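Council scheme to refurbish old office PCs faces questions over cost and numbers

By Fongchan Thongdee

A plan to strip, repair and hand out 800 retired office computers to families in Poltov has got off to a slow start, and not everyone is convinced it will get much faster.

The scheme, run by the repair firm Zusten under a one-year deal with the borough, was announced in May with the promise that every usable machine would be "back on a desk" before the following spring. So far 62 have gone out of the door. The firm says the early months were always going to be the hardest and that the pace will pick up once the first sorting is finished.

Yaw Ofori, who manages the workshop on Lodard Road, said most of the desktops came from offices that had simply replaced everything at once. "People hear 'old computer' and think scrap," he said. "A lot of these did nothing but email and spreadsheets for years. Change the battery, put in some memory and a decent drive, and you've got something a child can do homework on."

That may be so, but the memory and drives have to come from somewhere. Many of the desktops arrive without them, and a fair number have had the processor taken out as well, either by the offices that owned them or by someone along the way. Zusten was unable to say how many. The original proposal budgeted for cleaning and testing, with only a small sum for parts.
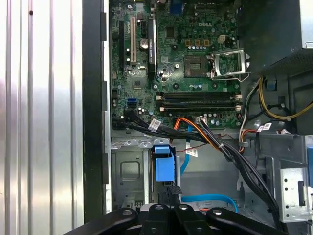 Mr Ofori said his team gets round the shortage by treating some machines as donors. Cables, brackets and memory are pulled from those that fail their tests and used in those that pass. It is sensible enough on a workbench, though it does mean the total of 800 was never going to be 800 finished computers, and the leaflet that went through residents' doors did not mention this.

Bare processor sockets are a particular headache. The contact pins inside are fine and easily bent, and a board with damaged pins is usually not worth the hours needed to put it right. The workshop has asked offices to leave the plastic covers on when parts are removed. Few have, according to staff.

Fatima Fourie, whose two sons are on the waiting list, said she had been told to expect a computer "within weeks" and has heard little since. "I'm grateful for anything, I really am. But I'd sooner they told me a proper date, even if it's a bad one." The list stands at 287 households.

There is also the matter of what the machines will run. Su-bin Cheon, an independent IT adviser who looked over the plan for a residents' group, said older desktops may struggle with current software and could need replacing again before long. She would like to see power use published too – a big office tower costs more to run than a cheap laptop, and it is the family that pays the bill.

Zusten said each computer is tested for a full day before it leaves and comes with a six-month guarantee. The firm expects to have 300 ready by the end of its contract. It would not say what happens to the rest.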